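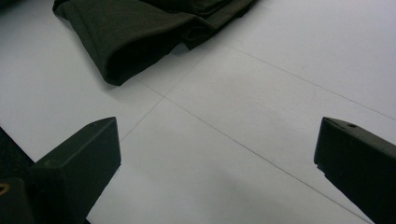 第一步:先把台面让出来

叠衣服这件事,大多数教程从“将衣物正面朝下平铺”讲起,默认你家里有一块可以平铺的地方。我家以前没有。床上有被子,沙发上有等着叠的衣服,餐桌上有昨天等着叠、今天还在等的衣服。所以我的第一步是清场:杯子、钥匙、快递单、那本翻到第14页就再没动过的书,统统请走。

台面最好是浅色、平整、不反光的。深色衣服摊在白台面上,哪里皱、哪里沾了毛,一眼就看见,想装没看见都难。墨绿、藏青、黑这几样,放在深色床单上是叠不好的,你根本分不清袖子和阴影。

如果台面有拼缝,恭喜,你省了一把尺子。衣服下摆对着缝放,中线对着另一条缝放,歪没歪自己会说话。只是要先摸一遍,缝口翘起来的地方会勾线,针织棉尤其记仇。

顺便把台面擦了,擦完等它干透。我曾经在一块“差不多干了”的桌面上叠完一整篮T恤,收进抽屉,隔了几天打开,闻到一股地下室的味道。从那以后我对“差不多”三个字比较敏感。

第二步:分堆

别一件一件从篮子里往外抽,那是抽奖,不是叠衣服。整篮倒出来,按叠法分:

一堆卷的:T恤、背心、薄针织、家居裤。
一堆平叠的:卫衣、毛衣、厚一点的运动裤。
一堆挂的:衬衫、西裤,以及一切你花钱买来就是为了让它不皱的东西。
一堆“再说”:落单的袜子、掉了扣子的、洗缩了但舍不得扔的。

“再说”这一堆请限制大小,一个鞋盒为限。装满了就必须处理掉一半。我的鞋盒上写着Bultach,是一双早就不穿了的鞋留下的遗产,盒子比鞋耐用。

第三步:T恤的卷法

卷法适合软、薄、有弹性的料子。好处是不容易出死折,抽屉里竖着放,找的时候不用把整摞翻塌。

1. 衣服正面朝下铺平,领口朝外,下摆靠近自己。用手掌从中间往两边抹,别用指尖,指尖只会把皱褶从这里赶到那里。

2. 下摆往外翻一道边,翻到衣服外侧,宽度大约一掌。这一道是最后用来锁口的,很多人卷完才想起来没翻,然后假装自己本来就喜欢松散的风格。

3. 左侧往中间折三分之一,袖子往回翻,贴着折过来的这一边。右侧同样。现在你面前应该是一条长方形。如果是梯形,重来;如果是平行四边形,也重来,顺便检查一下是不是衣服本身洗歪了。侧缝拧到前面来的那种,叠得再端正也是斜的,责任在衣服,可以放过自己。

4. 从领口开始往下摆卷。开头两圈要紧,后面自然就紧。开头松了,后面再用力也只是给一个空心的东西穿紧身衣。

5. 卷到底,把第二步翻出的那道边撑开,反过来包住整个卷。合格的标准是抛起来接住不散。不建议在有孩子或猫的房间里做这个测试,他们会认为这是一项新运动。

起绒的、毛茸茸的棉料子,卷的时候稍微松一点。压得太紧,绒面会留下一道道印子,穿出去像刚被绳子捆过。

第四步:厚衣服平叠

卫衣和毛衣不要卷。卷出来的东西粗得像一段木头,抽屉关不上,你会开始用膝盖顶,然后抽屉滑轨就坏了。我家那个Drareo的斗柜,最下面一层就是这么牺牲的。

1. 正面朝下铺平,帽子先往下折,盖在后背上,抽绳塞进帽子里。

2. 两只袖子横着折过来,再顺着身体方向往下折。两只袖子别完全叠在一起,稍微错开,厚度会均匀很多。

3. 两侧向中间收,宽度按抽屉来定。拿第一件叠好的去抽屉里比一下,后面的都照这个宽度。凭感觉也行,但感觉在叠到第五件时会开始膨胀。

4. 从下摆往上对折,再对折一次。圆滚滚的那条折边朝外摆放,散开的边朝里。这样拿取方便,看着也整齐,能让来家里的人误以为你一直这样生活。

有个小毛病几乎人人都有:叠到最后一折,发现边缘鼓起一个筒,就用力往下拍。别拍。把最后一折打开,手伸进去,把里面那层往外捋平,再合上。拍只会把皱褶拍进去,拍得结结实实。

第五步:裤子

家居裤和运动裤左右对折,裤裆那个尖角往里收,变成一条直边。这个尖角是所有裤子叠不方正的根源,收进去之后世界安静很多。然后从裤脚往上折到腰头下面一点,再折成三段,末端塞进腰头里。松紧带的腰头天生就是一个口袋,不用白不用。

牛仔裤同样的折法,但不必塞,硬塞会鼓。牛仔裤叠成方块自己能站住,是衣柜里最有骨气的东西。

第六步:入抽屉

竖着放,像排书一样,从左到右按颜色由浅到深。我知道这听起来有点过分。理由很实际:早上七点,房间没开灯,你能靠位置摸出一件黑的和一件深绿的,不至于到了公司才发现自己穿错了。

抽屉不要塞满,留一只手掌能插进去的空隙。塞满的抽屉,抽出第一件时旁边两件会跟着出来,第二天你就会放弃竖放,第三天回到堆叠,第四天回到沙发。

要隔板的话,我用过Barredo的伸缩隔板,花了88块,好用,就是弹簧劲太大,第一次装的时候弹了我一下。也可以用剪开的鞋盒,免费,不弹人。

常见问题

叠完还是有皱怎么办?
多半是晾的时候就皱了。叠衣服不是熨衣服,它只能保持现状,不能改变过去。晾之前抖三下,用力抖,抖出声音来。

刚从烘干机里拿出来能直接叠吗?
能,而且最好马上叠,料子还软。只是裤腰和缝线厚的地方要捏一捏,那里最容易还潮着。有潮气就先摊在台面上晾一会儿,别急着收。

深色衣服上总沾白毛,是台面的问题吗?
浅色台面只是让你看见了,毛早就在那里。铺平之后先用粘毛滚筒走一遍再折,折进去的毛会在你穿上身的那天集体亮相。

一篮衣服要叠多久?
熟了以后,听完一期播客就够了。我常听的那档叫《Nunidbridge》,讲旧桥的,语速慢,适合卷T恤。平叠卫衣的时候建议换个快一点的。

袜子呢?
袜子另写一篇。那一篇已经拖到“再说”的鞋盒里去了。

最后说一下收尾。叠完立刻收进抽屉,立刻,中间不要去倒水,不要看手机。叠好的衣服摞在台面上,看起来太像一件已经完成的事了,于是它就会在那里过夜,等到第二天有人把包往上一放,从第二步重新开始。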